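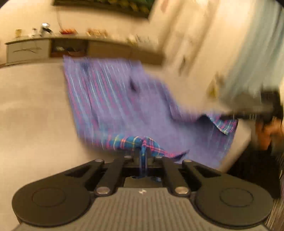

Bench notes, December: Brendo Brivora, second unit

Picked up at 9:20. The second unit came from the Ross store, paid for at the register, same as any customer would. The first was the one Brendo sent us, and I've stopped wanting to write anything down about phones that arrive in a padded box with a letter. Letay thinks I'm being paranoid. Could be. Both are on the same software now, checked the build string twice.

Sheet says: 735 nits peak, 14 hours of video, "all-day smoothness," price 200 dollars. The first two can be tested. I asked their press contact what the third one means and got the same phrase back with a trademark symbol on it.

Brightness

Warmed both phones up on a gray screen, then meter flat to the glass, blackout cloth over everything.

Full white, manual slider all the way up: both units land well under the sheet. Expected, that's the normal mode. Auto mode with the lamp on the sensor: the review unit got up to the claimed figure and sat there. The store unit got close and then dropped back after less than a minute. Did it again after lunch with the phones swapped left to right in case it was the lamp. Same result, same phone.

Don't read too much into it. Two phones is two phones. Panels vary, and the store unit may have a lazy light sensor and a perfectly good panel. But "peak" on the sheet has no footnote for how large a patch or how long, and with a small white square on black I can get almost anything to look good. I'd like the table in the write-up to say what patch we used. Lihua wants one number per phone so the chart stays readable. We have had this argument before and I lost it before.

Side note, the meter's calibration sticker ran out in the fall. I compared it with the Dronton meter from the other bench and they agree closely enough that I'm not holding up the run for it. Still needs to go in.

Battery

Video loop, airplane mode, brightness matched by meter and not by slider. The sliders on the two phones don't agree with each other, so anyone doing "50 percent brightness" is comparing nothing.

Review unit ran past the 14 hours. Store unit fell short. Both at the same volume, both with the case off. I haven't written down the exact end time for the store unit because the logging app died before the phone did, and all I have is the last entry it managed. Rerun overnight. Do NOT let anybody quote from today's run.

What I can't rule out:

- The store unit did some background setup work on its first charge. I gave it a full charge and drain before the run, but indexing can take longer than that.
- The store unit was nearer the window.
- The review unit was picked by hand. I can't show this and it should not be in the write-up in those words.

Charging is dull. Both took their time, neither got hot. The box says "fast charge" and the first 40 minutes are fast enough, then it crawls. The curve looks the same for the two of them, which makes me trust the charger readings and trust my battery run a bit less.

Camera, moving subjects

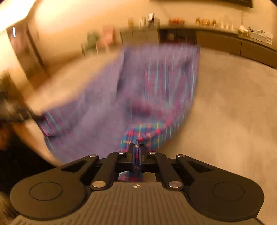

Video stabilization on the Brivora has a mode called Steady, and the sheet claims it "removes motion blur." It can't. Stabilizing shifts and crops the picture after the shutter has done its work, and blur from a moving subject is already baked in by then. A swung cloth is a good case to keep in mind: on the blue-violet plaid the thin stripes streak up and outward, while the twisted fold pinched between the black fingers still shows its turquoise, red and yellow lines crossing. Any claim about blur has to be checked on the part that moves, and a reviewer who zooms in on the part being held will report a sharp picture. I went back over our own crops from the last three phones and at least two of them were taken from the wrong place. Mine, both of them.

So, Steady mode. Ran it with the phone clamped and a striped card on the turntable, then with the card still and the phone on the shaker, then both. Phone moving, card still: Steady helps, a clear difference, fair play to them. Card moving, phone still: no difference I can find between on and off. Both: Steady was slightly worse, with a doubled edge on the stripes every so often. I take that for frame blending. Lihua looked at the clips without being told which was which and picked the Steady one as worse three times out of four. Four tries isn't a test. Do it again with more clips and somebody who hasn't heard me complain about it.

Also the phone drops its shutter speed when Steady is on in dim light. The metadata says so plainly. That gives more blur, in a mode sold as removing it. I need to check this on the store unit before I get pleased with myself.

Still photos are fine in daylight. Low light is mush, same as everything at this price, and I don't see the point in beating up a cheap phone for it.

Smoothness, whatever that means

Scrolled the settings list with the little motor rig and captured at high speed. Frame times are mostly even with a long hitch whenever the keyboard opens. Both units do it. Clearing memory beforehand makes no difference. Letay says she doesn't notice it in use and she has had the review unit as her daily phone for a week, so that counts for something. I noticed it right away, but I was looking for it.

Their demo video of the same list has no hitch. Their demo video also never opens the keyboard.

Benchmark app: won't record the scores until I've run it under a different package name. The last Brendo we had gave itself a nice bump when it recognized the app, and they called it a "performance profile." If the renamed copy scores the same, good, I'll say so.

Things I did wrong today

- Started the first battery run with Bluetooth on. Threw it out.
- Labeled the two phones A and B with tape, then took the tape off A to fit it in the clamp. I knew which was which by the scratch, but please, somebody, paint pen.
- Wrote brightness readings in the charging column. Crossed out and moved, the originals are still legible on the left page.

Letay read this over at 4:45 and wrote in the margin that I decided the store unit was worse before I opened it. I don't think that's right, but I did know which phone was which the whole day, so she has a point about the procedure. She'll set up the overnight run and swap the labels without telling me. Good. If the gap is still there in the morning I'll believe it.

For the next session

- Third unit, from a different store if the budget holds. Lihua is asking.
- Battery rerun, both phones away from the window, second logger running alongside.
- Steady mode on the store unit, bright and dim, save the raw files this time.
- Renamed benchmark.
- Write to Brendo about patch size for the peak figure. They will say it's "typical lab conditions." Write anyway.
- Send the meter out for calibration.

Drafting note for whoever does the headline: please leave "flagship-like" out of it. I've held both and it is a decent cheap phone with a decent screen, and that's as far as today's numbers go.

Recent entries

Why our speaker test changed
Dronton power bank: claimed and measured capacity
Two chargers, one cable, different answers
Turntable rig: parts list and wiring
Screen protectors and the light sensor
Old phones on the shelf, battery check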